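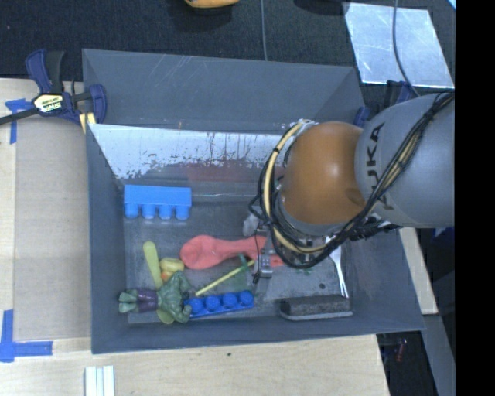

KUKA arm over the gray bin, mixed toys and household items. Open day at Funberg, May 2024.

**1/** Spent the afternoon at the Funberg open day. Most of the hall was conveyor demos. I stayed at the bin picking station, run by Hannelore Heitmann's group.

**2/** The task: reach into a bin of unsorted objects, grasp one, lift it out, repeat. No CAD models of the parts. Grasp points come from a network trained on 4,000 logged attempts, most of them recorded in April.

**3/** The object set is harder than it looks. A white fork gives the fingers very little height to work with. An eraser lying lengthwise against the wall leaves clearance on one side only. The green action figure in purple shorts has bent arms, so the outline changes a lot with pose.

**4/** Fixturing is simple: bar clamps on the rim, bin on a wooden tabletop. Heitmann said a bin that shifts a little costs them more picks than a bad grasp estimate does. I believe it.

**5/** Cables are routed outside the arm and loop below the joint. I asked about snagging on the bin wall. Answer: the planner limits wrist rotation, and they accept losing some approach angles.

**6/** Numbers from the handout: 259 objects in the full set, 20 seconds allowed per pick, more than 2,370 picks since the last gripper change.

**7/** Not covered: what happens when two objects come up together. The handout counts that as a success - I would not. I've asked for the split and will post it here if they send it.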